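Search tickets Search Clear

Ticket 383: Gripper kit stops short or tips shiny canisters on raised shelf
Product: Plendden two-finger gripper kit with wrist camera
Status: Open, waiting on vendor

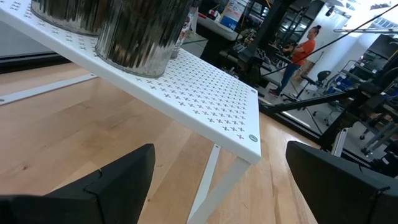 Setup

Plendden kit on evaluation, standard fingers, stock firmware. The task is pick and place of metal canisters from a white perforated shelf riser on a butcher-block table. The arm and its controller are ours and have run other grippers at this station without trouble. The kit's vision add-on, Saladero, picks the grasp point from the wrist camera.

Reported problem

On approach to the canisters the arm either stops short and reports "no surface found," or closes too high and tips the canister over. In a run of 40 attempts, 11 failed. All 11 were on the metal canisters. Cardboard boxes and plastic tubs put on the same riser in the same run were picked up every time.

What we expected

The product sheet lists "reflective containers" as supported with the standard fingers. We are deciding whether to buy 2 more kits, and this is the main thing holding up the order.

Log

Entry 1
Checked mounting screws on the gripper and camera bracket. All tight. Ran the finger homing routine twice, no errors. Open width reads correctly on the status page.

Entry 2
Redid the camera-to-gripper calibration with the printed target that came in the box. The result was inside the limit given in the manual. Repeated the canister test and got the same two failures, stopping short and closing high.

Entry 3
Looked at the saved depth data for the failed picks. The canister walls come back with holes in them, and where there are values they jump from one spot to the next. The ribbed wall mirrors the room in gray, black and white streaks, and the streaks move as the wrist moves. The riser top is also patchy. It is punched all over with small cross- or X-shaped holes, and the software sometimes takes the shelf height from the wood below.

Entry 4
Laid a sheet of plain paper over the riser top. Closing high stopped completely. Stopping short did not change. So there are two faults here — one from the shelf and one from the canister wall.

Entry 5
Sent the logs to Plendden support. They asked us to turn on the "shiny object" option in Saladero and lower the approach speed. With the option on, stopping short happened less often but each pick took noticeably longer. Paper was still on the riser for this test.

Entry 6
Took the paper off and left the option on. Closing high came back. Support confirmed that the option does not affect how shelf height is found. They suggested entering the shelf height by hand.

Entry 7
Measured the riser and entered the height as a fixed value under Work Surface. Closing high has not come back. The fixed value is lost when the controller is restarted and has to be typed in again. Reported this to support as a separate bug.

Entry 8
Tried a strip of matte tape around one canister. It was picked cleanly each time. We can't tape the canisters in normal use, so this was only to confirm the cause.

Current workaround

1. Enter the shelf height by hand after every restart.
2. Turn on the shiny object option.
3. Approach from the side at low speed, with the fingers fully open.

Open items for Plendden

- Save the Work Surface height through a restart.
- State in the product sheet that perforated surfaces need a fixed height.
- Confirm whether the Bramatau camera cover (the polarized one) fits this version of the bracket. The parts list shows it only for the older Mollah mount.
- Say whether the slower pick time with the option on will be improved in the next release.

Last update, December: support has reproduced the restart bug. No answer yet on the camera cover. Order for the additional kits stays on hold until the cover has been tested here.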